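[Stands-list] Re: Zoreo 817 frame, posts leaning after assembly

From: Benedicta Sarpong
To: Stands-list
Subject: Re: Zoreo 817 frame, posts leaning after assembly

I went through the assembly again with one of the white frames and tried to answer the questions from last week. My replies are between the quoted parts.

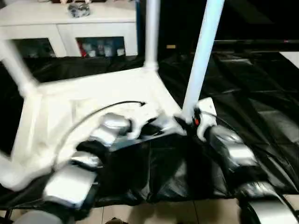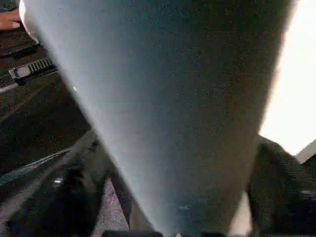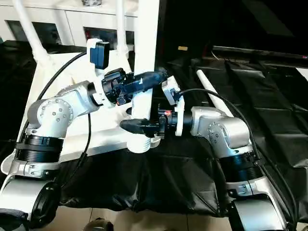
Message archive page last modified: 19/01/2026

> We bought two of the Zoreo 817 frames for the reading room after seeing
> them mentioned on this list. The first one went together without trouble.
> On the second, the posts lean once everything is on the base, and the
> top pieces won't line up.

Some lean is normal with this frame. Don't use a level against a single post and try to get it plumb, which is what I did with my first one. I spent an evening on it and had to undo all of it.

Leave the fasteners at the base finger tight until the whole frame is together. If you tightened each post fully as you went, the last one has nowhere to move, and you get what you are describing. Back them all off, fit the top pieces, and then go round and tighten a little at a time. It took me 20 minutes to redo a frame this way.

> Is there a right way up for the base? The instruction sheet shows it from
> underneath in one drawing and from the top in the next and I can't match
> them up.

The drawings are bad. Go by the molded corners. The posts go in there and the broad flat panel sits between them. If you have the panel on the floor and the corners look shallow, turn it over. I wrote to Fotton, where I bought mine, and asked for a better sheet. They sent the same one again.

> Did you stand it up straight away or build it lying down? I am working
> mostly on my own and the long posts are awkward.

I do the base connections with it tilted over and someone holding a post, then stand it up for the top. My ceiling is low and the long posts are 72 inches, so I have to think about where the ends are going before I swing anything. If you are alone, lean the posts on a chair back with a towel over it.

> What did you put under it? Our floor is tile and I am worried about
> marking either the floor or the frame.

I use a big black sheet. It wrinkles up as you move the frame, and small parts go missing in the folds, so put them in a dish and keep the dish somewhere else. I have picked washers out of it the next morning. It does save the white finish from getting scuffed on the grout lines. An old blanket would do the same job and would probably lie flatter, but it picks up fluff and the fluff ends up in the joints.

Move any furniture back before you start. I have a white cabinet with glass fronts against the wall and I don't like a post swinging near it.

> We want to clip a small lamp on ours. Where does the cable go? I tried
> taping it to a post and it looks awful.

Run it across the base and leave plenty of slack until the frame is in its final position. I taped one down early, then had to turn the frame, and pulled the tape off along with a bit of the finish. I don't bother with tape on the posts now. White cable ties from the hardware store are hard to see from the other side of the room. Black cable shows up on the white whatever you do, so keep it at the back.

> Last thing, the place where the thick post meets the base. Ours has a
> small gap and I can get a fingernail in it. Should I be worried?

A fingernail is fine. Mine has the same gap on one side and has held a full load of magazines since August. If you can get a coin in, take the post out and look for a burr or a bit of packing material down in the socket. Pelora had a batch of spare bases where the sockets needed cleaning out first. A narrow pointed tool will reach down there. Go easy near the rim.

Two more notes for anyone else with this frame.

The Sriwong feet do fit, although the catalog doesn't list them together. They raise it a little and make it easier to sweep under. You need the short screws. The long ones come through the panel.

Check everything again after a week. I had to give each base fastener another quarter turn, and then they stayed put. There are 14 on mine. If yours is the older version there may be fewer, so go by what is in the bag and not by the sheet.

If the second frame still leans after you have loosened it and started over, write back and tell me which post it is. I have a spare base you can try before you send anything back.

Benedicta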